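Karaki Recipe Text Collection
Data card, version 2
Last revised 1/21/21

Summary

The Karaki Recipe Text Collection contains 2,000 home cooking recipes in English, each divided into a title, an ingredient list, a method and a short note on serving. It was prepared by the Numero food writing group for the study of how cooks write instructions. The collection is maintained by Feven Feyisa, to whom corrections should be addressed.

Sources

The recipes were submitted by members of the Cledine and Comska cookery clubs, who agreed in writing to their release. No recipe was copied from a published cookery book. Submissions closed in December and none has been accepted after that month.

Contents of each record

title: the name of the dish as the contributor gave it, including local spellings.
ingredients: one ingredient per line, with the quantity first.
method: the full instructions, with paragraph breaks kept.
serves: a whole number, left blank where the contributor gave none.
course: one of soup, main, side, bread, pudding, preserve or drink.
note: free text. Many records leave this field empty.

Editing

Spelling mistakes were corrected in the ingredients field only. The method field stands as written, apart from the removal of personal names and addresses. Cups and ounces were not converted to grams. Where a contributor gave both, the metric figure appears first and the other follows in brackets. Oven temperatures are in Celsius unless the record states otherwise. Gas marks have been kept.

A set of 138 records has been marked up by hand to show which ingredient each step refers to. Two readers worked on every record in this set and settled differences by discussion. Phrases such as "the rest of the butter" were linked to the original butter entry, and mixtures made during cooking were given entries of their own.

Known limits

Puddings and breads are heavily represented. Fish dishes are few, and preserves come mostly from one club. Frying and grilling times are often missing, as contributors tended to write "until golden" or "until done". The recipes have not been tested, and users should not treat cooking times for meat, or the storage advice given with preserves, as safe guidance.

Some 300 g quantities in the first version were entered as 300 kg. These have been put right. Users holding the earlier version should replace it in full, as record numbers have also changed.

Terms of use

The collection may be used for teaching and research, provided that the group is named in any resulting work. Recipes may not be reprinted for sale without the consent of the contributor. 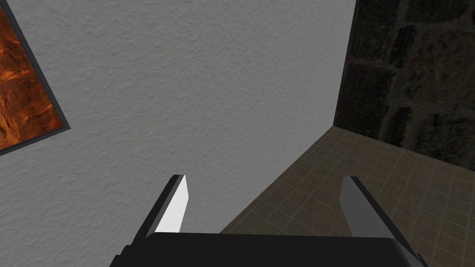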